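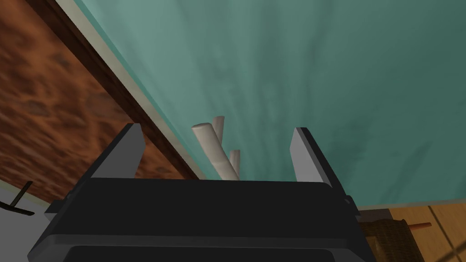
Layug Two-Finger Gripper: Product Notes

Posted in July by Ibrahim Akpan, Ternadetti

The Layug is an electric parallel gripper for light household and bench work. It mounts to a mid-size arm and carries two tapered fingers on a wide black palm. The inner faces of the fingers are light gray and are the only surfaces meant to touch the part. Fingers are replaceable as a pair.

Buyers usually ask whether the gripper, fitted to a suitable arm and controller, can do chores without a person standing by. For a few chores on a known table, yes. For most of a house or a working shop, no. The sections that follow give the details behind that answer.

Specifications

Stroke, full open: 88 mm
Finger count: 2
Grip force, continuous: 30 N
Grip force, peak: 34 N
Drive: electric, self-locking on power loss
Supplied with: finger pair, mounting plate, cable, Evarden driver license

Short cylinders and rods

Upright and leaning cylinders are a fair test of a two-finger gripper. A single rod standing by itself is easy. The fingers straddle it, close, and lift. Three white cylinders close together are harder, as one leans across and another stands partly behind it. The controller has to choose which piece to take first and bring the fingers down without knocking the others over. Pieces of the same color add to the trouble: the vision software may merge two neighbors into one object and ask for a grip wider than either of them.

Our advice is to take the piece with the most clear space on both sides, back off, and look again before the next pick. Do not plan the whole sequence from one view. Re-planning after each pick is slower, but a fallen cylinder often rolls out of reach and ends the job.

Finger approach should be set to the slow profile for any part that can tip. The fast profile is intended for boxes and parts held in a fixture.

Use in simulation

The Evarden driver includes a simulated model of the gripper for rendered scenes. We recommend running every new chore there first. The model has the same stroke and force limits as the hardware, and a motion program written for it will load on the real unit without changes.

Simulation is good for checking reach, finger clearance and the order of picks. It is poor at friction, soft parts and cable drag. A program that completes in simulation should be treated as ready for a supervised trial and no further.

Overlap is worth checking early. At close range a finger can hide the middle of the object it is about to grip, leaving the two ends in view on either side.

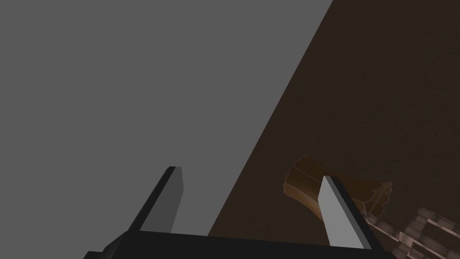
When this happens, the software should hold the last good estimate of the object's position until the fingers have closed or withdrawn. Dropping the estimate and starting over from the visible ends is a common cause of missed grips. See-through materials make it worse, as the table surface shows through the part and outlines become unreliable. Set the confidence limit higher for these and expect more refused picks. A refused pick is logged and the arm returns to its start position.

Chores by readiness

Ready for routine use: moving rigid parts between fixed positions; emptying a divided tray; sorting blocks or rods that stand apart.

Usable with a person nearby: clearing mixed small items from a table; placing items in an open basket; picking from a loose cluster.

Not ready: folding cloth; handling glassware; opening unfamiliar containers; any task near children or pets.

These ratings assume the Layug on a Ploretti arm with the standard mounting plate. Other arms will work if they accept the plate and can hold position under the grip loads listed above. Ternadetti has not rated them.

Maintenance

Wipe the inner finger faces with a dry cloth before each shift. Check the finger screws monthly. Replace both fingers if either tip is chipped, and run the zeroing routine afterward. The palm housing is sealed and has no user-serviceable parts. Units returned with the seal broken are repaired at the standard rate.

Lead time is around 30 days. Spare finger pairs ship separately.

Contact Ternadetti Sales and Support | © Ternadetti. All rights reserved. | Back to top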